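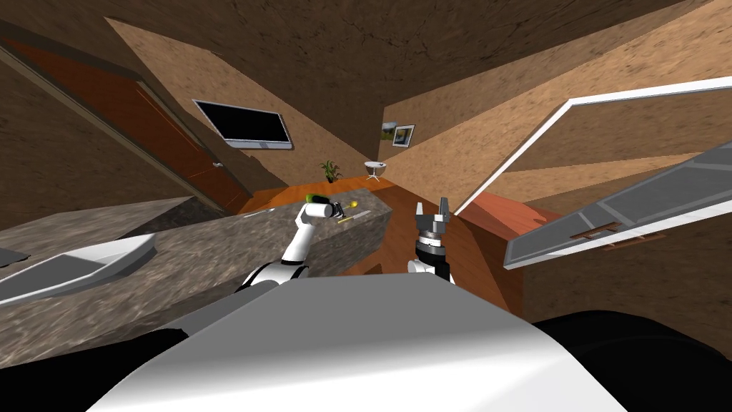

The kitchen test in the simulator, with the left arm holding the green-and-white piece over the counter.

Killon gets a new planner, and it finally knows when to quit

I've been following the Killon project for a while now, mostly because I like kitchens and I like software that has to deal with them. So when the team at Nulden wrote to say that a new version of their motion planner was out, I asked if I could sit in on a test run before writing anything. They said yes, sent me a link, and I spent most of an afternoon watching a two-armed robot work its way along a simulated granite countertop. I had a great time.

The release went up on June 27, 2022, and the short version is this: Killon now plans both arms together. In the old one, each arm got its own plan, and a separate piece of code checked afterward whether the two were going to bump into each other. If they were, one arm stopped and waited. That worked fine for simple stuff, but it made the robot slow and a little odd to watch (one arm would freeze in midair while the other finished up, then off it went again).

Hedvig Sæther leads the planning work at Nulden, and she walked me through it on a call. "The old checker was honest but it was late," she told me. "By the time it said no, we had already spent the effort on a path we couldn't use. Now the two arms argue before anyone moves."

The arguing happens in a new module called Foko. It takes the current joint positions, the list of objects the perception side believes are on the counter, and the goal, then looks for a pair of paths that fit together. It gets 5 tries. If none of them work, it hands the problem back up to the task level with a note saying what got in the way, and the task level can pick a different order. That last bit is what I meant in the headline. Older builds would keep searching until a timer ran out, and then you got a plain failure with no reason attached. I've used those older builds, and I can tell you that reading the logs was no fun at all.

The test set is all household jobs in simulated rooms: pick something up, carry it across, set it down, open a cabinet. Sæther's group put together 255 of these tasks for the release. With the old planner, 133 of them ran start to finish without a person stepping in. With the new one it's 184. That still leaves a good pile of failures, and she was quick to bring that up before I could. Most of what's left comes from thin things lying flat on a counter – spoons, brushes, that kind of item – where the gripper has to come in low and the planner gets nervous about touching the stone. The safety margin around the countertop is a single number right now, the same for a big bowl as for a teaspoon. She wants it to depend on the object, and that's on the list for the next version.

Glass was the other thing I asked about, and I'm glad I did! Cabinet doors with glass in them are hard on real depth cameras, so the simulator has a setting that knocks holes in the depth data wherever a glass surface should be. The perception code then has to decide if there's a door there or just open air. In the new build it remembers the last solid edge it saw and fills in a flat panel between the edges until something better comes along. You can turn that off in the config file, but I wouldn't.

I also want to mention the viewer, which I ended up liking more than I expected to. It's called Sjöberg, it comes with the release, and it lets you scrub through a run and see each plan that was thrown out along with the one that got used. Rejected paths show up in gray. Click one and you get the joint or object that caused the trouble. It crashed on me when I loaded two runs side by side (the team knows, there's a fix coming), but for one run at a time it's a really nice way to find out what the software was thinking.

A few practical notes if you want to try it. The new planner is on by default, so anyone upgrading should check their saved task files first. The old format for arm goals still loads, but it prints a warning for every single goal, and if you have long tasks you'll be scrolling for a while. Single-arm setups can skip Foko altogether with one line in the config. And the test tasks come as a separate download, rooms and all.

Nulden says tests on a physical robot are next, beginning with counter work and leaving the doors for later. I've asked to come by for that one, and Sæther said to bring comfortable shoes, as the lab is short on chairs.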